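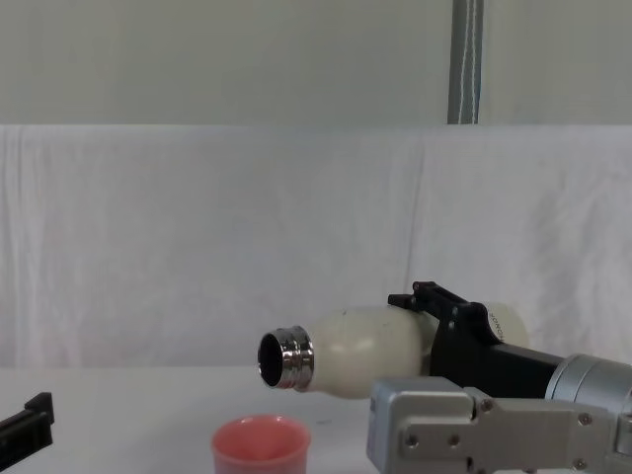
Why do shared beds in a communal garden lose more water than individually held plots of the same size?

Shared beds are usually watered by several people who do not know when the bed was last watered, so the same soil is often soaked twice in one day and then left dry for several more. The total volume used goes up while the plants gain little from it.

4.2 Watering records at the two sites

We kept watering records at two communal gardens, Firkaleck and Skarier, for one growing season beginning in April. Firkaleck has no individual plots. Its beds are open to all members, and a strip of fruit trees and currants along the north fence is managed in the same way. Skarier is divided into single-household plots, with a few shared beds near the gate. Both gardens draw from metered taps and both have clay loam over rubble, so the soil was treated as comparable.

Members wrote down the bed, the time and the number of cans each time they watered. A full can holds 10 liters. Hoses were allowed only on the fruit trees and were logged by meter reading. Entries with no bed number were left out of the bed totals but kept in the site totals.

Figure 3.

The shared beds at Firkaleck showed the pattern described at the start of this section. On warm evenings a bed might be watered by one member at five o'clock and by another after dinner. The plots at Skarier were watered less often, and the gaps between waterings were more even. The shared beds near the Skarier gate behaved like those at Firkaleck, which suggests that the arrangement matters more than the site.

From midsummer, Oana Moldovan put a painted marker on each Firkaleck bed, to be turned over after watering and turned back the next morning. Double watering dropped within the first weeks. It rose again in late August, when many regular members were away and newcomers had not been shown the markers. Hnat Yurchenko repeated the trial at the Skarier gate beds with a similar result, although squash leaves hid several of the markers by then.

Mulch was a complicating factor. Some beds received 50 millimeters of straw in early summer and others none until the next delivery – this was not planned, and we could not correct for it fully. We return to the mulched beds in Section 4.3.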